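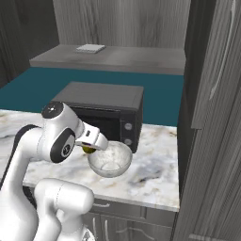
12월, 작업 노트. 아침 여덟 시 시작

코코나르드(Kokonard)에서 온 찬송가 상자를 드디어 열었다. 선교센터 예배실에서 쓰던 책이고 모두 34권. 출항 짐에 다시 실어 보내야 하니까 이번 달 안에 끝내야 하는데, 열자마자 걱정보다 신이 먼저 났다. 이렇게 많이 불린 책은 처음 본다! 성탄 찬송 쪽은 모서리가 둥글게 닳아서 책배를 손가락으로 훑기만 해도 어디가 성탄인지 알 수 있다. 부활절 쪽도 그렇다. 반대로 뒤쪽 교독문은 거의 새 종이다.

판은 전부 같은 판이다. 판권지에 2000년 인쇄라고 되어 있고, 현지어 가사와 숫자보가 같이 들어간 판. 표지는 남색 클로스, 면지는 싸구려 모조지인데 본문은 의외로 실매기다. 무선철이었으면 포기하고 스캔해서 새로 찍자고 했을 텐데, 실매기면 이야기가 완전히 달라진다. 등만 걷어 내고 다시 꿰매면 이십 년은 더 부를 수 있다.

상태별로 나눴다.

가. 표지만 떨어진 것. 본문 실은 멀쩡함. 면지 갈고 등 보강하면 됨.
나. 실이 끊겨 대수가 빠져나온 것. 풀어서 다시 꿰매야 함.
다. 낙장 있음. 5권. 없는 장은 같은 판에서 복사해 채워야 함.

다. 묶음을 제일 먼저 하기로 했다가 오전에 마음을 바꿨다. 낙장 복사지가 아직 없다. 본문 종이가 얇고 누런 편이라 하얀 복사지를 끼우면 그 장만 두드러지고, 두께도 달라서 등이 한쪽으로 부푼다. 종이상에 미색 박엽지 견본을 부탁해 놓았으니 오면 만져 보고 정한다. 그동안 가. 묶음으로 손을 풀자.

열 시 반. 풀 이야기

지난번 주일학교 공과책 때 쓴 라비스(Lavis) 풀을 그대로 쓸 생각이었다. 굳어도 말랑하고 등이 잘 펴지는 게 마음에 들어서. 그런데 현지에서 같이 온 쪽지에 우기에 책이 통째로 눅눅해지고 벌레가 등을 파먹는다고 적혀 있다. 등을 긁어 보니 정말이다. 옛날 풀이 남은 자리마다 가느다란 굴이 나 있다. 전분풀을 먹은 거다. 그러니 밀가루풀은 이번에는 빼야 한다. 수선 책에는 되돌릴 수 있는 풀이 정석이라는 걸 알지만, 박물관에 갈 책이 아니고 매주 손에 들릴 책이다.

시험편을 만들었다. 파본에서 떼어 낸 대수를 세 묶음으로 나눠서 하나는 라비스만, 하나는 라비스에 메틸셀룰로스를 섞어서, 하나는 밀가루풀로 붙였다. 세 번째는 비교용. 젖은 수건과 함께 뚜껑 있는 상자에 넣어 두었다. 며칠 두고 곰팡이 냄새부터 맡아 볼 것. 벌레 시험은 여기서 할 방법이 없어서 아쉽다.

섞은 쪽이 바를 때는 훨씬 좋다. 마르는 시간이 늘어나니까 면지를 한 번 들었다 다시 놓을 여유가 생긴다. 라비스 원액은 성질이 급해서 면지가 비뚤게 앉으면 그걸로 끝이다. 배우러 오는 분들한테는 섞은 쪽을 줘야겠다.

점심 뒤. 첫 책

가. 묶음에서 제일 얌전해 보이는 것을 골랐다. 순서를 적어 둔다. 다음 사람이 이 노트만 보고 할 수 있으면 좋겠다.

표지를 벌려 경첩 쪽 면지를 칼로 긋는다. 칼날은 새것으로. 본문을 들어내고 등에 붙은 거즈와 종이를 걷는다. 마른 채로 뜯으면 종이가 딸려 나온다. 메틸셀룰로스를 두껍게 얹고 기다렸다가 뼈칼로 민다. 기다리는 시간이 길게 느껴지는데 여기서 서두르면 바깥 대수의 접힌 등이 찢어진다(오늘 한 군데 찢었다. 닥종이로 때웠고 티는 안 난다). 등이 깨끗해지면 추려서 레바네(Rebane) 압착기에 물리고, 풀을 얇게 한 번. 마르면 새 거즈, 그 위에 등종이. 거즈는 앞뒤로 넉넉히 남겨야 경첩이 버틴다.

레바네 압착기는 정말 물건이다. 폐업한 제본소에서 얻어 온 무쇠덩어리인데 손잡이를 반 바퀴만 돌려도 책등이 딱 선다. 나사에 낀 묵은 기름을 닦아 내고 나니 소리도 없다. 다만 아래 판이 조금 기울어 있어서 왼쪽에 마분지를 한 장 괴어야 한다. 괴지 않으면 책이 사다리꼴로 나온다. 판에 연필로 표시해 두었다.

면지는 결 방향을 꼭 확인할 것. 공과책 때 결을 가로로 잘라 놓고 왜 표지가 감자칩처럼 휘는지 한나절 고민한 사람이 여기 있다. 종이를 양쪽으로 살짝 말아 보고 덜 버티는 쪽이 책등과 나란해야 한다.

세 시가 조금 넘어 첫 권이 압착기에서 나왔다. 펼쳐 보니 쫙 펴진다! 악보대에 놓고 손을 떼도 안 덮인다. 반주하는 분들이 제일 좋아할 부분이다. 혼자 성탄 찬송을 숫자보로 더듬더듬 불러 봤는데, 가사 뜻은 몰라도 곡은 다 아는 곡이라 기분이 묘했다. 옆방까지 들렸다고 한다.
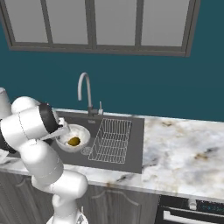
꿰매기로 넘어가서. 나. 묶음은 마실을 쓸지 폴리에스터 실을 쓸지 아직 못 정했다. 손맛은 당연히 마실이다. 밀랍을 먹이면 매듭이 종이 속으로 착 가라앉고 등이 너무 부풀지도 않는다. 그런데 습기 생각을 하면 폴리에스터 쪽이 낫다. 끊긴 실을 들여다보니 대부분 위아래 엮음매듭 자리에서 삭았다. 바깥 공기가 제일 많이 닿는 데다. 가운데 땀은 멀쩡한 책이 많다.

그래서 반반으로 해 보기로 했다. 한 권은 마실, 한 권은 폴리에스터로 꿰매서 나란히 보내고, 내년 방문팀이 돌아올 때 두 권을 다시 가져오게 하면 된다. 속표지 안쪽에 연필로 작게 실 종류를 적는다. 책을 쓰는 분들께는 편지로 미리 알리고, 싫다고 하면 하지 않는다. 남의 예배 책이니까.

바늘구멍은 원래 구멍을 그대로 쓴다. 새로 뚫으면 종이가 우표처럼 되어 버린다. 접힌 등이 갈라진 대수는 안쪽에 닥종이 띠를 대고 나서 꿰맬 것. 띠를 바깥에 대면 등이 두꺼워져서 원래 표지에 안 들어간다.

표지는 되도록 살린다. 처음에는 튼튼한 새 클로스로 전부 갈아입히면 깔끔하겠다고 생각했는데, 표지 안쪽에 적힌 글씨들을 보고 생각이 바뀌었다. 세례받은 날, 누구에게 물려준다는 말, 아이가 그린 것 같은 배 그림. 이걸 새 면지로 덮어 버릴 뻔했다. 글씨가 있는 면지는 떼어서 새 면지 위에 다시 얹는다. 품이 두 배로 들지만 그럴 값이 있다. 떼어 낸 면지는 책 번호를 적은 봉투에 바로 넣을 것! 책상 위에 늘어놓으면 반드시 섞인다.

네 시. 플레디크(Fledik) 쪽 일

찬송가 말고 플레디크 건도 이번 짐에 같이 나간다. 글을 늦게 배우는 어른들 읽기반에서 쓸 작은 책자로, 시편 몇 편을 큰 글자로 짧게 끊어 놓은 것이다. 부수는 400부. 중철이라 찬송가에 비하면 소풍 같은 일인데 접지가 말썽이다. 인쇄소에서 온 낱장의 재단이 한쪽으로 조금씩 밀려 있어서, 종이 끝을 맞춰 접으면 쪽 번호가 춤을 춘다. 종이 끝을 무시하고 쪽 번호끼리 맞춰 접은 다음 마지막에 앞마구리를 재단하니 말끔하다. 햇빛 드는 창에 대고 보면 번호가 비쳐 보여서 접기 편하다. 흐린 날에는 라이트박스.

시험 삼아 한 부를 접어 읽어 봤다. 줄을 끊은 자리가 참 좋다. 숨 쉬는 데서 줄이 바뀌니까 소리 내어 읽으면 저절로 시처럼 된다. 현지 읽기반에서 직접 여러 번 읽어 보고 줄을 고쳤다고 들었는데 그 공이 그대로 느껴진다. 한 가지, 표지 종이가 뻣뻣해서 그냥 접으면 금이 터진다. 누름자국을 먼저 넣자. 안 쓰는 볼펜이면 충분하다.

철심은 스테인리스로 바꿨다. 전에 보낸 책자에서 녹이 번져 가운데 쪽 글자를 먹었다는 말을 들었다. 값 차이는 크지 않다.

포장 메모

책은 눕혀서, 등 방향을 번갈아 쌓기. 찬송가는 등이 두꺼워서 한 방향으로 쌓으면 상자가 기운다. 비닐로 꽁꽁 싸면 안에서 땀이 차니까 중성지로 싸고 상자 안쪽에만 비닐을 두른다. 제습제는 책에 닿지 않게 귀퉁이로. 수선 도구 꾸러미도 하나 넣고 싶다. 뼈칼, 바늘, 실, 닥종이 띠, 라비스 작은 통. 그쪽에 손재주 좋은 분들이 많다니 작은 수선은 직접 하시는 편이 훨씬 빠르다. 배 타고 오갈 일이 아니다. 그림으로 된 설명서도 한 장 그려 볼까 한다. 글은 최소로, 숫자보처럼 번호를 크게.

라비스 통은 항공편이 될지 배편이 될지에 따라 포장이 달라진다. 얼면 못 쓰게 되는 풀이라 겨울에 창고에서 하룻밤 묵는 것도 걱정이다. 운송 쪽에 물어볼 것.

남은 질문

낙장 복사할 때 원본은 어느 책에서 뜰까. 가. 묶음 중 본문이 제일 깨끗한 책을 풀기 전에 스캔하는 게 나을지, 풀어서 평평하게 뜨는 게 나을지. 푼 다음이 당연히 깨끗하게 나오겠지만 멀쩡한 실을 일부러 끊기는 싫다. 나. 묶음에서 골라 보자. 어차피 풀 책이다.

책끝에 물든 빨간 색이 침에 번진다. 넘길 때 손가락에 묻는 듯. 사포로 살짝 갈아 내면 줄어들지만 색이 얼룩덜룩해진다. 밀랍을 문질러 볼 것.

금박 제목이 지워진 표지는 다시 박을지 그냥 둘지. 나는 그냥 두고 싶다. 다른 의견 있으면 여기 밑에 적어 주세요.

다섯 시 반. 시험편 상자를 살짝 열어 봤다. 당연히 아직 아무 변화 없음. 궁금해도 내일까지는 열지 말자. 압착기에는 두 번째 책이 물려 있으니 아침에 먼저 온 사람이 풀어 주고, 풀고 나서 바로 펼치지 말고 무거운 판 밑에 눌러 둘 것. 마분지 괴는 것도 잊지 말고요.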